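Put the cookery rooms back

Tanko Mohammed
12/19/21

The school I went to had two cookery rooms. By the time my daughter started at the same school, both had gone. One is now an office and the other is used for storing exam desks. She does have food lessons, for part of one year, in a science room with two portable hobs that the teacher wheels in from a cupboard. Last term she made a fruit salad, a pasta salad and a wrap. She was marked on the packaging she designed for the wrap.

I have nothing against her teacher, who is doing what she can in 50 minutes with no ovens. My complaint is with the idea that cookery is an extra, something to be fitted in if there is room and dropped if there isn't. I think every child should leave school able to cook ten ordinary dinners, and I think that should be treated as seriously as being able to swim.

Our own district is a fair place to start. Irnow has four secondary schools. When I asked each of them last spring what they had, only one still had a room with ovens and sinks enough for a full class. It teaches 1,072 pupils and the room is booked solid. The other three gave me much the same answer: the room was old, the gas needed replacing, the money went elsewhere, and after a few years the teacher who could have used it retired. One head told me that parents had not complained. I believe that. I didn't complain either, because I didn't know it had happened until my daughter came home with the wrap.

The usual reply is that children should learn to cook at home. Some do. I did, partly, from my father, who worked nights and cooked in the late afternoon before he went out. But he was at home at four o'clock and he liked cooking. Plenty of parents are on a bus at four o'clock. Plenty were never taught themselves, and they were at school in the very years when the rooms were being closed. You can't pass on what you haven't got. We don't tell families to teach long division at home and leave it at that, and long division comes up a good deal less often than dinner.

The second reply is that people can look things up. There are more recipes and cooking videos now than anyone could watch. I use them myself. They are very good if you already know what a low heat looks like, or how soft an onion should be before the next thing goes in. If you don't, a video of a skilled person going fast is not much help. It can't smell your pan. A teacher walking past can say "turn that down" at the moment it needs turning down, and a child who has been told that twice will do it without being told for the rest of her life.

The third reply is money, and this is the one I take seriously. A cookery room costs a lot to fit and a fair amount to run. There are gas checks, ventilation, cleaning, and a technician if you are lucky. Then there are ingredients. Many schools ask families to send them in, and that goes wrong in a predictable way: the child whose house is short that week "forgets" the ingredients and sits at the side writing about hygiene. I remember boys in my class who forgot every week. I was slow to work out why.

So the ingredients have to be paid for by the school. That is the first thing I would insist on, even ahead of new ovens. The sums are not frightening. Osagie, the school across the river where my sister-in-law works in the office, buys for its cookery classes in bulk and shares out the bags. Its bill for the whole of last year was 1,992 pounds. They cook plain things. Lentil soup, a tomato sauce, rice, flatbreads, a vegetable curry, baked potatoes, an omelette. Nobody goes home with a cheesecake in a tin, which was the high point of my own school career, and a fairly useless dish to know at fourteen.

That brings me to what gets taught. Part of the reason cookery lost its place is that it drifted away from dinner. In my day it was cakes, for the simple reason that cakes travel home well and look good on a table at open evening. Later it became design: logos, target customers, a questionnaire about smoothies. When the subject had turned into that, it was hard to defend the ovens, and I can see why a head looking for space would choose that room over the library.

I would drop nearly all of it. A year of cookery should be the same few skills over and over. How to cut an onion without cutting yourself. How to cook rice. How to tell that chicken is done. How to season, which means tasting, which means every child having a spoon in their mouth several times a lesson. How to use up what is left. How to wash up properly, including the pan. I would have the class make the same soup three times in a term, because the third time is when they stop reading the sheet.

I would also be firm about equipment. A few years ago there was a scheme here, run with a supplier called Zendden, that lent schools a trolley of electric gadgets. There was a soup maker, a rice cooker and a thing that chopped. The children enjoyed it and then went home to kitchens with none of those items in them. The trolley cost over 3,000 pounds and I am told it now lives behind the stage. Teach on what most people own, or could own for very little, and the lesson will work in any kitchen they ever stand in.

There is the question of who would teach it. I don't have a full answer. Trained food teachers are scarce and you can't run a room of thirty children and thirty knives with whoever happens to be free. But there are school cooks, people from the Ledemier college catering course, and former teachers who would come back for two days a week if the job was about cooking again. I would start in one school, in January, with one year group and the desks moved out of the old room. If 68 children can make a pot of soup by Easter, the other schools can come and have a look at how it was done.

I don't claim this would fix the nation's health. I have read articles that promise it would, and I distrust them. People eat badly because they are tired, or short of money, or because they like chips, and a person who can cook will still be all of those things some evenings. All I claim is that being able to cook gives you a choice on the other evenings, and a child who has never been taught doesn't have it.

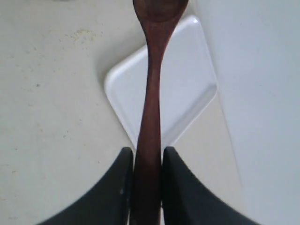 As for the cost of kitting out each child, it can be kept small. A knife, a board, a pan with a lid, and something to stir with will cover all ten dinners on my list. For stirring I would go no further than a wooden spoon, a dark reddish-brown one if you want it to look smart, with a shallow oval bowl and a handle that is slim at the neck and gets wider further down where the grip goes. It needs no plug and a child can learn on it in one lesson how a sauce feels when it starts to catch. Let them take the spoon home at the end of the year. I will be sending this to all four heads, and to the council, and I would ask any parent in Irnow who agrees with me to write as well.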